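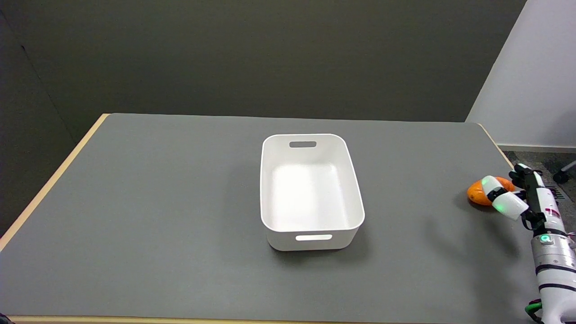
4.2 Does an open bin get things put away?

Abstract | Sections | Figures | References | Cite
Shares 30 | Comments 2

Figure 4. Empty white plastic bin with end handles on a grey-topped table, with a rounded orange item beside it.

The claim that open containers encourage tidying has been repeated so often in household organising literature that it is seldom tested. The Cesine guidelines treat it as settled. Our own reading of the evidence is less generous, and the results in this section should be taken as a reason to doubt the size of the effect, if there is one.

We asked 40 households in Navarrete to keep one open bin on the kitchen or dining table for the length of the study. The bin was of the kind in Figure 4: rectangular, rounded at the corners, walls slightly flared, a slot handle at each short end and no lid. Households were told they could put anything in it that had been left on the table. Fruit, toys, mail, keys and pens were all allowed. They logged each loose item they dealt with and where it ended up.

The logs record 2491 items. Of these, 1852 went into the bin. Taken at face value that is an impressive share, and it is the sort of number that ends up on packaging. We do not think it means much. An item moved from a tabletop to a bin standing on the same tabletop has travelled perhaps the length of a forearm. Whether it has been put away depends on what one is prepared to call away, and the Cesine definition (an item is stored once it is inside a container) decides the question before any data are collected.

Consider the arrangement in Figure 4. There is one orange item on the table and the bin is empty. Under the Cesine definition the item is clutter where it lies and would be stored if it were placed in the bin. The table would be no clearer for it, as the bin takes up a good deal more of the surface than the item does. For a single piece of fruit, real or toy, the container is the larger obstruction. Several participants made the same point in their comments, one of them noting that she had begun eating dinner at the other end of the table.

Emptying was logged separately and is where the case for the open bin looks weakest. Fewer than half the households emptied theirs on any regular schedule. Most waited until it was full, then tipped it out and sorted the contents in one go, much as they had previously done with the table. Two households bought a second bin. We had not anticipated this and had no code for it.

A fair reader might object that bins have other merits. They can be lifted with the contents inside, and the handle slots make this easy enough with both hands. A bin can go in the cupboard when guests come. The earlier Stastgate report leans heavily on this, and we accept that moving a mess quickly is worth something. It is a different claim, though, and the report slides from one to the other without saying so.

Colour deserves a short note. It has been suggested that a pale interior makes the contents easier to see and so discourages forgetting. We can find no support for this in our logs. Bright items were left in white bins for as long as dull ones, although item colour was recorded inconsistently and we would not press the point in either direction.

Two further limits apply. The logs were self-reported, and people who agree to write down every pen they pick up are probably tidier than their neighbours. We also had no comparison group without a bin – a serious gap, and one shared by every study cited in Section 2. Mateja Zupan, who coded the logs, found that entries thinned out noticeably towards the end. Whether there was less to put away by then or less patience for writing it down, the records cannot tell us.

Related items

Lids, latches and the second kitchen drawer
Fruit on the table: storage or display?
The Plenallow hallway survey, revisited
What counts as clutter? A response to Cesine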